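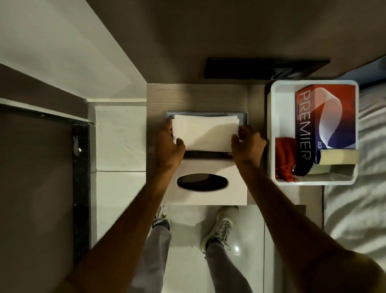 I began with the robot in September, and I have to admit that the arm was the easy part. It came as a kit, I put it together in the shared workshop in Gokville over a few evenings, and after that it could move to any point I asked for. What to ask it for was the more difficult matter.

My wish was a modest one. I wanted a small arm that can keep a bedside shelf in order: put the things back in the tray, take a tissue when somebody asks for one, and change the stack when the box is empty. My aunt spent some months in bed last year, and most of what she needed from us was of this size. Nothing heavy, nothing dangerous, only many small things, again and again.

Siyabonga Naidoo, who has the bench beside mine and has built more machines than I have, told me that I should first write down how a person does the job. I thought I knew how a person does it. I wrote "open the box, put in tissues, close the box" and I showed him this paper with some pride. He asked me where the left hand is while the right hand is putting in the tissues. I could not answer, and so I went home and did the job slowly, many times.

Filling the box is a job for two hands, at least the way we do it. A stack of tissues is soft and does not want to keep its shape. If you hold it only at one end, the other end opens like a book. With one hand at each short end you can keep it flat and push it down evenly, and the fingers do something that I never noticed before: they bend over the side of the paper and hold the sheets together while the palm is pressing. My arm has one gripper with two flat fingers. It can do nothing of this kind.

I tried three solutions. The first was a second arm, and I stopped when I saw the price. The second was a paper band around the stack, which the gripper can hold in the middle. This worked well until the band had to come off. The third is the one I am using now. It is a loose frame, printed in the workshop, a little larger than the stack, and the tissues stay inside it while the arm carries them. The frame goes down into the box together with the paper and remains there. I call it the Flurkden, after the street where I live, because Chantelle Radebe said that every part must have a name or it will be lost in the drawer. She was right, I lost the first one.

The shelf gave me other problems. I had planned the movements on my bench, where there is a lot of free room on all sides. Beside a bed there is much less of it, and a tray with a box standing in it is like a wall for a small arm.

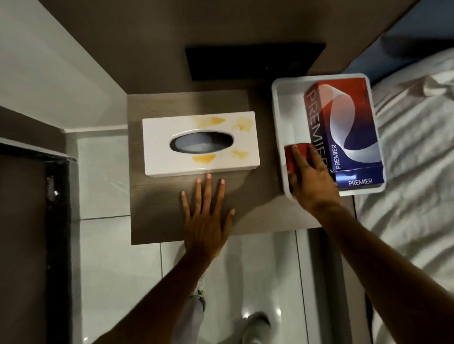 Reaching into the tray should come from above, and then the wrist should turn before the fingers close. I had programmed it the other way around, and the gripper pushed the things into the corner in place of picking them up. When I changed the order, the success was better at once. Of 100 attempts on my bench, 93 ended with the object in the gripper. The other seven were nearly all with the sponge, which is soft and also light, so the fingers push it away before they hold it. I have put thin rubber on the fingers and I will repeat the test.

A second thing I learned is about the free hand. When I reach for something with the right hand, my left hand often goes to the shelf and rests there. I do not decide this. I believe it tells me where the shelf is, so that the other hand can be less exact. For the arm I have now added a small step in which it touches the shelf lightly before each task and corrects its height. It costs about 15 seconds, and this is too long, but it was necessary: my shelf is not perfectly level and the arm did not know it.

What remains for the next weeks is the cable, which still hangs where a sleeping person would put the elbow, and the noise of the second motor. Siyabonga thinks that the noise comes from the bracket. I will open it again and look at the screws first.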